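Arm cell check before purchase — Akeo bench, March 30, 2020
Checked by: Ibsa Weldu

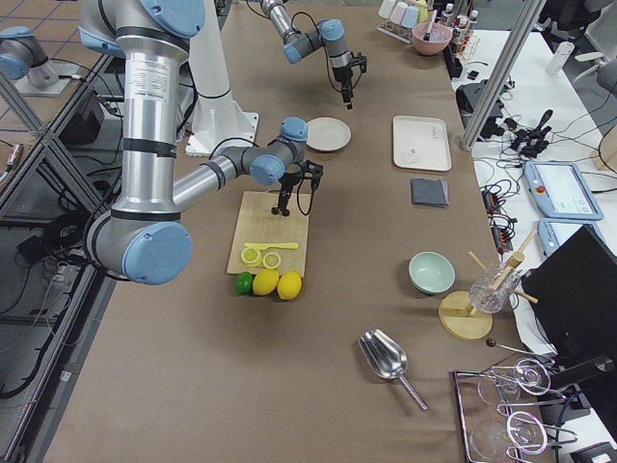 Budget for replacement grippers is 300 each, 4 on the list. Check cables first — the loops beside the gripper over the cutting board need clips, add to order. Cable tangle on side table: FAIL, price a tray.

E-stop on pendant: reachable, OK
Base bolts: not checkd, do before May
Glass panels: OK
Spare fuses: 14, enuogh
Quote from Barbier: waiting — Torbjørn to chase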